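From: Damir Kneževič
To: Harnero workshop list
Subject: Re: [harnero-list] Mat and tape on the long table

Replying to the list because two other people wrote to me with the same question.

> In April you said you were going to put a mat down on the wood table at
> Drerthorpe. Did you go ahead with it? We have the same kind of table and
> small parts slide all over it. I would also like to know what you used to
> fix the mat, and whether the green lids are any good as parts dishes or if
> I should order the Georgiou trays.
>
> I can get 10 mats on one order if others want in.

Yes, the mat is down. It is the dark gray one, a single sheet, laid straight on the tabletop and held with white masking tape. I did not use glue or double-sided tape. The table belongs to the building and I want to be able to give it back with the finish as it was.

The tape is layered at the near corner. One strip there kept lifting when sleeves caught on it, so I put more over the top. It looks rough but it has held. If you care about looks, cut the strips with scissors and press them down with a spoon.

 The small white cube is one of the spacers from the Brulolgate kit, next to a lid for size.

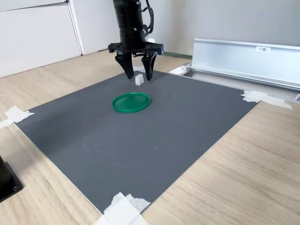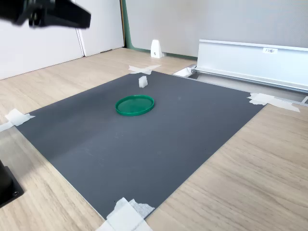
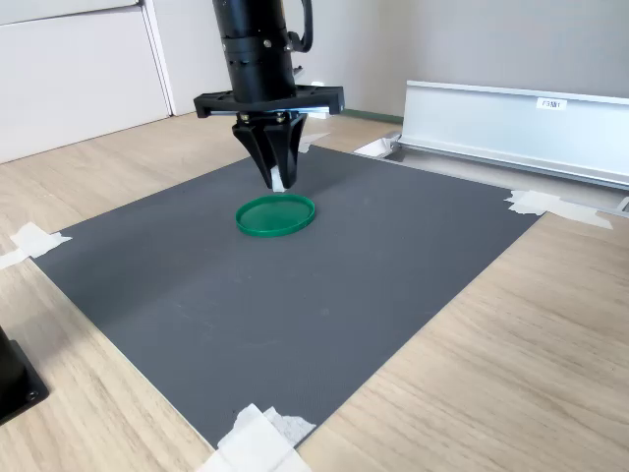
Lids or trays

I would stay with the lids. The rim is raised enough to keep a few small pieces together, and the green is easy to find on gray. White parts also show up well on the mat, which was my main reason for picking a dark one. On the bare wood I was always losing them against the grain.

The lid is shallow, so don't fill it. For anything you need to carry across the room, use a tub. We have 14 lids in the cupboard and I can spare half of them if somebody is coming by.

I have nothing against the Georgiou trays. They are deeper and they stack, but they take up more of the mat and I didn't see the point of paying for them.

Cleaning

The mat picks up scuffs and light marks. A damp cloth takes off some of them. The rest stay, and I have stopped trying. Don't use the orange spray from under the sink, it leaves a film and the tape won't stick afterward.

Ordering

Put me down for one more mat, same size, same gray. Please check the supplier's page before you send the order, they list a glossy version right next to the matte one and the part numbers are nearly the same. I would also take two more rolls of the white tape if they have it.

Room 204 is open in the afternoon if anyone wants to see the table before deciding.

Damir

_______________________________________________
harnero-list mailing list
To unsubscribe, send a blank message with "unsubscribe" in the subject line.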